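Kalance Room Services Robot: Set-up Guide for Site Staff
Section 6. Window and curtain rounds

Revised 13 April 2022

6.1 Purpose of this section

Section 6 covers the set-up of curtain and window tasks on the Kalance unit at Katmont sites. It is written for room attendants, shift leads and the maintenance desk. Read Section 3 (Stopping the unit) before starting any step below.

Before the unit was introduced, opening and closing curtains was part of the attendant's room round. Once a room has been set up under this section, the unit does the curtain and the window check, and the attendant does everything else. The attendant remains responsible for signing off the room.

6.2 Before you start

1. Confirm that the room appears on the Skuvasis task list with the status READY. A room with the status HOLD must not be set up.
2. Move chairs, bins and floor lamps clear of the window. The unit needs a clear strip of floor along the full width of the curtain.
3. Check the curtain rail by hand. Draw the curtain fully open and fully closed once. If a glider catches, report it to maintenance and leave the room on HOLD.
4. Remove tie-backs and store them in the room drawer.
5. Wipe the gripper fingers with a dry, lint-free cloth. Do not use spray cleaner on the fingers or the wrist camera.

CAUTION: Keep lanyards, scarves and loose sleeves away from the gripper at all times. The fingers will close on any fabric between them.

6.3 Teaching the grip point

The grip point is taught once for each curtain panel. It has to be taught again if the panel is replaced, rehung or swapped with another room.

1. On the tablet, select Room, then Windows, then Teach Grip.
2. Choose the fabric type. For net curtains and other see-through fabrics, choose SHEER. For lined curtains, choose HEAVY.
3. Jog the arm until the fingers are on either side of a single gathered strip of fabric. Avoid seams, hems and weights.
4. Press Close. The fingers close at the force set for the fabric type.
5. Look at the wrist view and confirm that the fabric is held between the fingers and that no second fold has been caught.
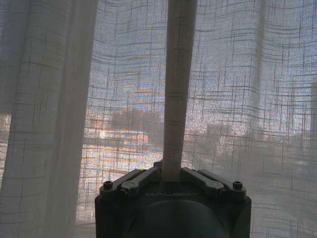 Figure 6-1. Wrist view with a sheer panel held in the gripper.

6. Press Accept. The tablet stores the grip point and shows a four-digit reference, for example 1838. Write the reference on the room card.
7. Press Release and wait for the arm to return to its park position before you approach the curtain.

Note: SHEER must be used for any fabric you can see daylight through, whatever its weight. On the HEAVY setting the fingers can pull threads in a loose weave.

Note: In strong backlight the tablet may show error 284 (Fabric edge not found). Turn on the room lights and repeat from step 3. If the error returns, teach the panel at another time of day.

6.4 Setting the travel limits

1. Select Windows, then Travel.
2. Set the OPEN limit 20 cm short of the end of the rail.
3. Set the CLOSED limit at the point where the panels meet.
4. Run one full cycle at slow speed. Stand behind the unit, within reach of the stop button.
5. If the rail bends or the fabric goes tight before the limit is reached, press Stop and shorten the travel.

CAUTION: Do not free a caught curtain while the fingers are closed. Press Stop, then Release, then clear the fabric by hand.

6.5 Setting up the window check

The window check compares the view through the glass with a stored reference view. It reports smears, condensation and objects left on the sill. It does not check locks or seals, and these stay on the attendant's list.

1. Clean the glass on the inside.
2. Open the curtain fully and clear the sill.
3. Select Windows, then Reference View. Jog the wrist towards the glass until the tablet shows IN RANGE.

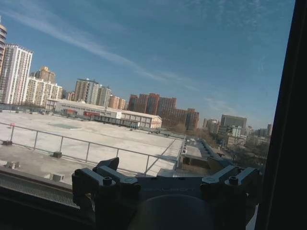

4. Press Store. The unit takes a set of 19 stills at slightly different angles. Keep out of the space between the unit and the window until the count is finished.
5. Store a second set after dark if the room is serviced in the evening.

The horizon does not need to be level in the reference view. The unit allows for wrist tilt when it compares sets. A change in weather will not cause a fault report, but new scaffolding or window film will, and the view must then be stored again.

Privacy: Stored views stay on the Skuvasis server at the site. If a window faces occupied rooms or offices at close range, ask the shift lead to set a mask before you press Store.

6.6 Changes to the room round

The following apply from the first shift after set-up.

- Attendants no longer open or close curtains in READY rooms. If a guest asks for the curtain to be moved, do it by hand and press Skip Window on the tablet.
- The unit enters a room only after the attendant has marked it vacant.
- Smear reports go to the attendant on the floor. Rail and fabric faults go straight to maintenance.
- The time allowed per room is unchanged for the first four weeks. Shift leads review it with floor staff after that period, using the round times and the written comments on the room cards.
- An attendant may put any room back on HOLD without asking the shift lead. Enter a short reason.

Staff who have not completed the Obura half-day course may work in the same room as the unit but must not teach grip points or change travel limits.

6.7 Set-up record

Enter the room number, fabric type, grip reference, both travel limits and your initials on the room card. Keep the card in the sleeve behind the door. Set-up of blackout blinds is covered in Section 7.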